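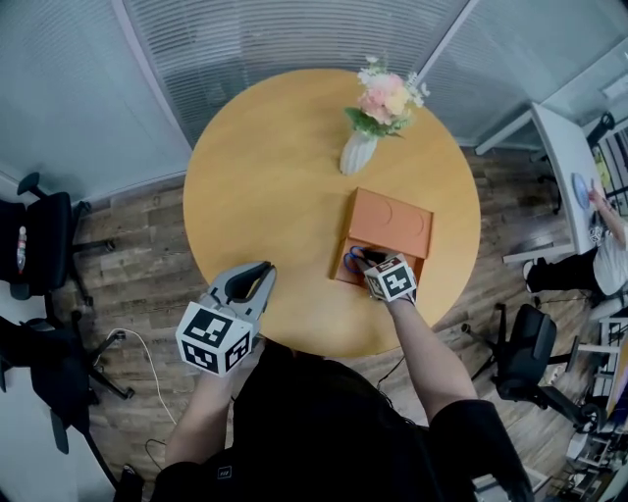
Rhonda Carrier told me I would regret selling the boat. She said it over the phone in February, with a television going behind her, and then she asked what I was getting for it.

"700," I said.

"My brother paid 2,000."

"That was before the engine."

She let that go. Her brother had been my husband for a long time, and she had ridden in the boat more than I had. I told her she could have it for nothing if she came and got it. She said she had no place to put a boat. Then she said again that I would regret it.

The man who wanted it was named Tobiloba Etim. He had seen the card I put up at the feed store in Petum, and he called that same night to ask if the hull leaked. I said it did, a little, up near the front, if you had two people in it. He said there would only be one. He asked if he could come out when the ice was off the lake, and I said that was fine.

He came in April with a trailer he had borrowed. The road down to our place is bad in spring and he had left his car at the top and walked down first to look at it. I saw him from the kitchen, standing in the ruts with his hands in his jacket. He was younger than he sounded. I put my boots on and went out.

The boat was under a tarp beside the shed. We pulled the tarp back together and a lot of leaves and black water came off onto our feet. Inside were two life vests, a coffee can for bailing, and the oars, one of them newer than the other. Glenn had lost the first one off Clokonier Point in a wind and paddled home with what was left, switching sides every few strokes. It took him until dark. I had stood on the dock with a flashlight and been so angry by the time he got in that I went up to the house without helping him tie up.

Tobiloba Etim ran his hand along the inside, where the patch was.

"Who did this?" he asked.

"My husband."

"It's a good patch."

"It leaks."

"Not at the patch, though," he said. He had found the place, about a hand's width over, where the seam had opened. He pushed on it with his thumb. Glenn had patched that boat every summer and bailed it every summer, and I don't think it had crossed his mind that he was working on the wrong spot.

I asked him what he wanted a boat for. He said he had taken a job at the hatchery in Yazzie and was renting a room over there, and in the evenings there was nothing to do but look at the water. He had grown up near a river. He didn't say which one.

He had the money in an envelope. I counted out 100 of it and gave it back to him.

"For the seam," I said.

"I can fix the seam myself."

"Then for the road."

He thought about it and put it in his shirt pocket. It took us most of an hour to get the boat up the hill. He backed the trailer down as far as he dared, and we dragged her the rest of the way over the wet grass, stopping when I needed to stop. He strapped her down and then strapped her again. I gave him the life vests and the newer oar. He waited, and I gave him the other one too.

"Does she have a name?" he asked.

She did, but it had never been painted on. Glenn called her Jurnora, after a woman in a song his father used to sing — he only knew the one verse. I told him the name and he said it back to me twice to get it right.

When I called Rhonda that evening she wanted to know if he had tried to talk me down. I told her no. I didn't tell her about the 100. She asked what the shed looked like now, with nothing next to it, and I said there was a yellow patch of grass in the shape of a boat.

"Well, that'll grow in," she said.

It did, mostly, by the end of June. I had meant to put tomatoes there but never got them in the ground. Some evenings I sat out on the dock with my supper on my lap. There were 8 or so boats on that end of the lake in a good summer, and from the dock they all look the same.

Then one night, after the wind had quit, one came around the point low in the water and close to shore. There was one person in it, rowing. He stopped and lifted an oar straight up, and it was the old one, the gray one. I put down my plate and waved.

He called out something. I cupped my hand behind my ear and he called it again.

"She's dry!"

I went up to the house and got Rhonda on the phone.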